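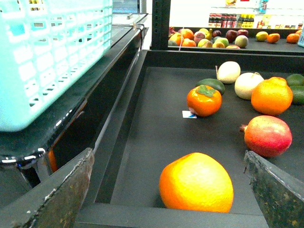 Bontu Hailu

2022-10-20

I promised last time that I would write something about the fruit swap, and then the weeks ran away from me the way they do once school starts and the furnace needs looking at. So pour yourself a cup of something and bear with me, because I have been saving this up.

For those of you who are new to the Plornus neighborhood letter (and there are a good many of you now, we went past 783 households over the summer, which still makes me a little dizzy when I press send), the fruit swap began with a single overloaded tree on Mekonnen Street and a family who could not look at another bowl of plums. They put a table out by the sidewalk. Somebody took plums and left tomatoes, somebody else took tomatoes and left a jar of pickled beets, and by the end of that week it was a regular thing. We have moved it to the church hall on Gisovus Avenue now, mostly on account of the wind, and we have proper tables and a kettle, but I like to think it is still the same table in spirit.

Fall is my favorite time for it. The summer swaps are all zucchini, and I say that as a person who grows far too much zucchini. In October people start bringing things they have opinions about. I got into a long and very happy conversation at the last one over persimmons, which I had avoided for most of my adult life after biting into an unripe one at my aunt's house when I was nine. If you have ever done that you will remember it, your whole mouth goes to felt! But there are two main kinds you are likely to run into, and I wish I had known it sooner. The squat ones, shaped a bit like a tomato, are usually Fuyu, and you can eat those while they are still firm, sliced up like an apple. The longer, pointed ones are usually Hachiya, and those you must leave alone on the windowsill until they feel like a water balloon, long past the point when you would throw out any other fruit. Then you cut off the top and eat them with a spoon, or stir them into a cake batter in place of mashed banana.

I made that cake twice last week. The first one I took out too early and it sank, and my son ate it anyway, with ice cream, standing at the counter. The second had walnuts and a good deal more cinnamon, and I brought half of it next door. I will print the recipe in the next letter if I can work out what I did, as I was not measuring as carefully as I should have been.

A word about avocados, since three of you wrote to ask. If yours are hard as stones, put them in a paper bag with a banana and fold the top over. Check them every day, and once they give a little when you press gently near the stem, move them to the refrigerator, where they will keep a few days more. Please don't press them all over with your thumb at the swap, though. I know we all do it. The poor things end up bruised before they get home.

And citrus, well, citrus will be along properly in the winter. Our biggest swap of the year is always the one in February, when the folks with relatives down south come back with their trunks full, and last time we gave away 400 pounds of oranges and grapefruit in one morning. I squeezed juice until my wrists ached. If you have a juicer you would be willing to lend us for that one, even an old one that makes a terrible noise, do let me know early, because I would like to have it settled before the holidays.

Now for the housekeeping. Please bring your fruit washed and sorted if you can manage it, with anything soft kept apart from the rest. Bags are always short, so bring those too. The hall asks us to be out by noon, and it would be a kindness if a few more people could stay behind to fold tables. The side door on Flikby Lane is the one with the ramp, and there is usually parking along that side even when the front is full.

We have $600 left in the kitty, and I would like to spend part of it on a second kettle and put the rest toward fruit-picking poles that anybody can borrow. There are so many trees in this neighborhood where the top third goes to the birds every year. If you would rather we spent it on something else, write back and tell me, I do read every reply, even if it takes me until the following Thanksgiving to answer.

Warmly, and with sticky hands,
Bontu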